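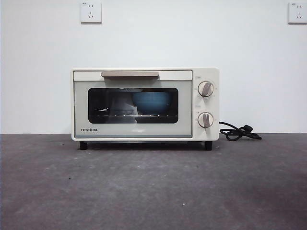

Progress report, Cilus home energy advice program, January
To: Esben Kárason, Ravn Fund
From: Wyn Yorath
Feb 20, 2025

Home visits are back on track after the slow start. 284 households done by end of January, target for the full grant year is 500, so we're ahead of where I said we'd be in the fall report. Most of the gain is from evening slots, which Vy pushed for and she was right. Cooking turned out to be the subject people want to talk about, more than drafts or thermostats. A small toaster oven like the cream-colored Toshiba, big enough for a bowl of leftovers, gets a lot more interest than a talk about attic insulation. So we moved cooking to the front of the visit and put the insulation part second. Visits run a bit longer now but people stay in the room for all of it.

Staffing. Vy Kiều full time since the new year, doing scheduling plus two evenings of visits. Mieczysław Ostrowski still on the east side routes, wants to drop to four days from spring, I've said yes in principle. One advisor post still open. Two interviews, one good candidate, she took a job with the county instead. Re-advertised, closing date is next Friday.

Phone line. 924 calls logged since we opened. The bulk are billing questions we can't fix ourselves, we pass them on. Sânziana Sârbu wrote a one page sheet on how to read a bill (which line is the usage, which is the fixed charge, what "estimated" means) and repeat calls on that went down pretty much right away. Sheet is in English and Spanish. Vietnamese version is drafted, Vy is checking it.

Kits. Weatherstripping, outlet gaskets, door sweep, LED bulbs. The door sweeps from Leltesix were too short for older front doors, we had 40 sent back and the replacements came in the last week of January. No charge for the swap but it cost us most of two weeks on kits, so some households got the visit first and the kit later by mail. That backlog is cleared except for three addresses where nobody has called back.

Landlords. Not going well. Letters went out to the owners of the four biggest buildings on our list, one reply. That one is positive, wants us in to look at the hallway lighting and boiler room. Tenants in the other three keep asking us about windows and there's not much I can tell them. I would like to spend some of the outreach line on a part-time person for this. See budget note.

Data. Wimix finally fixed the export so the follow-up survey answers line up with the right visit. Before that they were off by one row, which is why the numbers in the fall report looked strange for question six. Corrected table is attached seperately. Follow-up calls are made eight weeks after a visit, so anyone seen since mid December isn't in it. Common answers so far: changed the bulbs, put up the weatherstripping, turned the water heater down. Few people do the outlet gaskets. I think the instructions are bad, Sânziana is redoing them with bigger drawings.

Budget. Slightly under on salaries becuase of the empty post, over on mileage. Printing about where it should be. Request: move part of the unspent salary money to the landlord work, up to the end of the grant year, no change to the total. Need a yes or no from you on this before I can advertise.

Next period:
fill the advisor post
Vietnamese bill sheet out
first visit to the landlord who answered
new gasket instructions in all kits
two library evenings, dates to be set with the branch

Still need from Ravn: the new logo files, and whether you want the household stories in the next report or held for the annual one. Have two written up already, both families signed the form.

Wyn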